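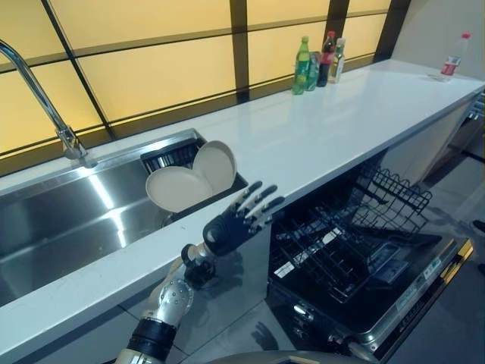
So how often does a kitchen robot's hand need looking at? Every 40 hours of work for a quick check, if you follow the routine they keep at Brirnell, and a proper strip-down only when a finger starts to lag.

2025-08-24
By Nesrin Gündoğdu

I spent a morning at the Brirnell test kitchen in Plustevden this week, and I came away knowing far more about finger joints than I ever planned to. The two-armed machine they call Julevier has been loading and unloading dishwashers there since March, and it has just had its biggest service so far - three new finger tendons, a fresh set of fingertip pads and a long session of recalibration.

Güven Yurt looks after it. He keeps a paper logbook (lovely handwriting, terrible coffee stains) and the last entry before the service was at 2,745 working hours. The pads were meant to last 2,000, so they'd had a good run!

The trouble began with the thumb. It was closing a touch late, and plates were slipping round in the grip before they got to the rack. Güven first blamed the software, then a loose connector at the wrist, and lost the best part of a day before he found a worn tendon. The spares come from a small supplier called Kaplan and they arrived in a padded envelope that had clearly been sat on.

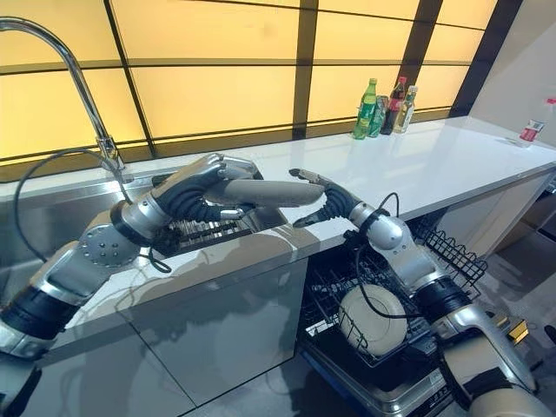 Recalibration is the slow bit, and I'd have gone mad doing it. Each finger gets opened and closed on its own, then the whole hand, and after that Güven runs the two arms together, as any small error in one shows up as soon as the other has to meet it. Passing something long from hand to hand is a good test - a grey cylinder held in the left, say, with the right one open and reaching for the far end. If the fingers close early they knock it, and back you go to the wrist settings. He also checks that the cables have enough slack for a full reach, and goes over the small screws on the forearm with a hand driver, never a powered one.

The next check is already pencilled in, and Güven wants to try a softer pad on the thumb when the current set wears down. Kaplan has promised him samples, hopefully in a box this time.

We use cookies to remember your settings and see which stories get read. Accept all | Manage choices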